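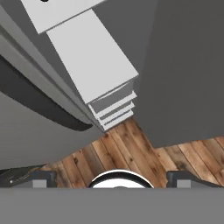
Home Products Skirting Architrave Cornice Samples Contact

Reading time: 2 minutes

Nariswood Primed Skirting, Stepped Profile

Stepped skirting for painted interiors, supplied primed on the face and top edge. The back is unprimed and should be sealed before fixing to an outside wall or any wall below ground level.

Lengths are 2,900 mm, square cut at both ends. The standard board is 16 mm thick at the base. Orders are packed in pairs, face to face, with a paper sheet between. Single boards can be bought from the trade counter at Barrios but are not sent by carrier.

Storage

Lay boards flat on bearers no more than 300 mm apart. Leave them in the room where they will be fixed for at least two days, with the wrapping opened at both ends. New plaster must be fully dry first. Boards stored on end will bow and are not accepted for return.

Fixing

Grab adhesive is enough on flat walls. On uneven walls use adhesive and 40 mm lost-head nails, or screws with the heads set below the surface and filled. Keep fixings in the flat part of the board. A nail through a step tends to split the edge and is hard to fill neatly.

Mitre outside corners. Scribe inside corners with a coping saw: the stepped shape has no curves, so the cut is a series of short straight lines and can be cleaned up with a flat file. Joints along a wall should be cut at an angle and glued, and kept away from doorways.

Painting

Rub down lightly, remove dust, and apply one undercoat and one or two top coats. Water-based and oil-based paints are both suitable. Seal all cut ends with primer before fixing. Thick coats will fill the inner angles of the steps, so brush out well and check for runs after ten minutes.

Matching items

The Istedix architrave repeats the same steps at a smaller size. Dinovness plinth blocks are deeper than both boards and can be used where the two meet at a door. Blocks are sold singly and come unprimed.

Page revised 24 May 2021. The earlier rounded-top version is no longer made.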